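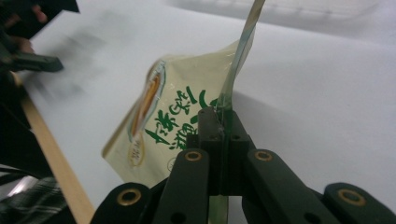
4. Recording pick examples with the hand grippers

Read section 3 first if the wrist cameras are not calibrated yet. Bad calibration = wasted takes.

4.1 Before you start

1. Clear the table top. Only the items on the task card stay.
2. Charge both grippers. Under 40 percent, swap the pack.
3. Open Koteck Recorder, pick the task name from the list. Do not type a new one, you'll split the set.
4. Wipe the lenses. Dry cloth only.

4.2 Recording a take

5. Both grippers in view of the base camera, jaws open. Hold still till the beep.
6. Reach in at normal speed. No jerks.
7. Close on the item. For soft pouches, pinch at a corner or along the top edge. Don't grab the middle, film bunches up and hides the jaws from the camera.
8. Lift, pause, carry to the target spot, release.
9. Back to start pose. Press the pedal once.

A take should run 12 to 18 seconds. Longer than that gets flagged on upload.

NOTE: Glossy film throws glare. If the preview shows blown-out white on the pack, turn the overhead light down one step and redo teh take.

NOTE: Second gripper still gets recorded even when it's idle. Keep it off to the side, moving it around for no reason teaches the policy to do the same.

CAUTION: Keep fingers out of the linkage arms. Pinch hazard at the pivots.

CAUTION: Don't squeeze filled pouches hard. Seals can pop. If one leaks, stop, power off, clean jaws before going on.

4.3 How many

10. 100 good takes per item. Change the start position and the tilt of the item every take, a little is fine.
11. Failed grasps: keep them, mark "miss" in the recorder. Dropped frames: delete.
12. After each batch open the Bromitz viewer and scrub through a few takes. Check that jaw width goes down when the jaws close on the video. If its flat, the encoder cable is loose, see 6.2.

4.4 Upload

13. Plug in the dock, press Sync. Leave the recorder open till the bar is full.
14. Don't rename folders. Training job reads them by name.

Section revised Fri 15 February. Pedal wiring moved to section 5.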